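3.2 任务设置与采集过程

本课程项目由三名本科生在选修课“机器人操作入门”中完成，项目代号Gruden。开题时我们打算做整间宿舍的自动整理，第一次组会之后改为整理一张床，第二次组会之后改为把床上的小物件收进一个纸箱。任务范围至此不再缩小，主要是已经没有什么可缩的了。

数据由组员手持夹爪在宿舍内采集。与实验室桌面相比，宿舍的好处是背景杂乱且无需布置，这一点各组员都做出了长期而稳定的贡献。目标物包括毛绒玩具、塑料袋、小包纸巾和绒面织物，容器为敞口纸箱（图3）。床单保留原有褶皱，采集前不铺平。
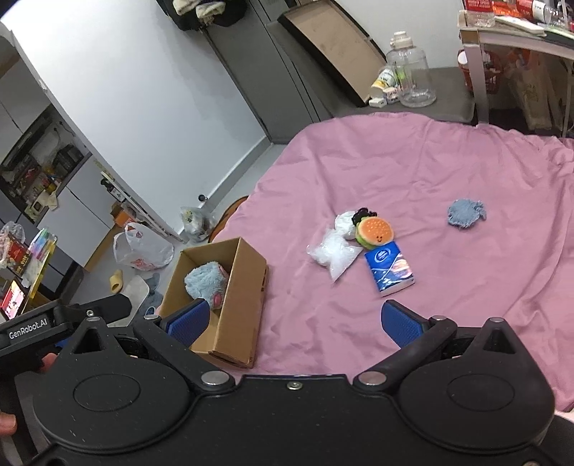

图3 床面收纳任务的采集视角。纸箱位于床的左侧，箱内为浅蓝色毛绒玩具，待收纳物散放在粉色床单上。

每条轨迹从夹爪张开开始，到物体落入箱内、夹爪离开箱口为止。采集持续21天，共得到1,561条轨迹，按物体类别和操作者编号存档。我们起初规定每人每晚交同样数量的轨迹，到了期末周，这条规定仍写在共享文档里，遵守情况不作统计。

剔除标准有以下几条：物体中途掉落且未重新抓取；夹爪同时夹起床单；操作者在过程中用另一只手帮忙。最后一条争议最大，有组员主张这属于“双臂协作”，经投票未获通过。

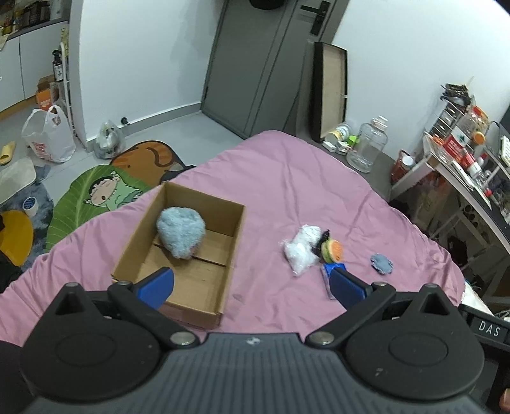 塑料袋是各类物体中最不配合的。它没有稳定的形状，同一个袋子放下再拿起，轮廓便与上一条轨迹无关，按物体中心选取抓取点的办法基本失效。我们改为标注袋身隆起最高处，训练时再对抓取点加入小幅扰动。汉堡玩偶则相反，外形固定，抓取点容易确定，以至于中期汇报的演示视频全部选用了它。评审老师问及其他物体的表现，我们回答将在后续工作中讨论，本节即为后续工作。

策略网络沿用课程提供的Besen基线，输入为夹爪视角图像与开合宽度，输出末端位姿增量。除输入分辨率外，超参数未作调整，一方面便于与其他组比较，另一方面服务器排队时间也不鼓励探索。测试时每类物体重复5次，初始位置由未参与训练的组员摆放，以免摆放者下意识地照顾模型。失败的试验同样计入结果，不得以“床单今天状态不好”为由重做。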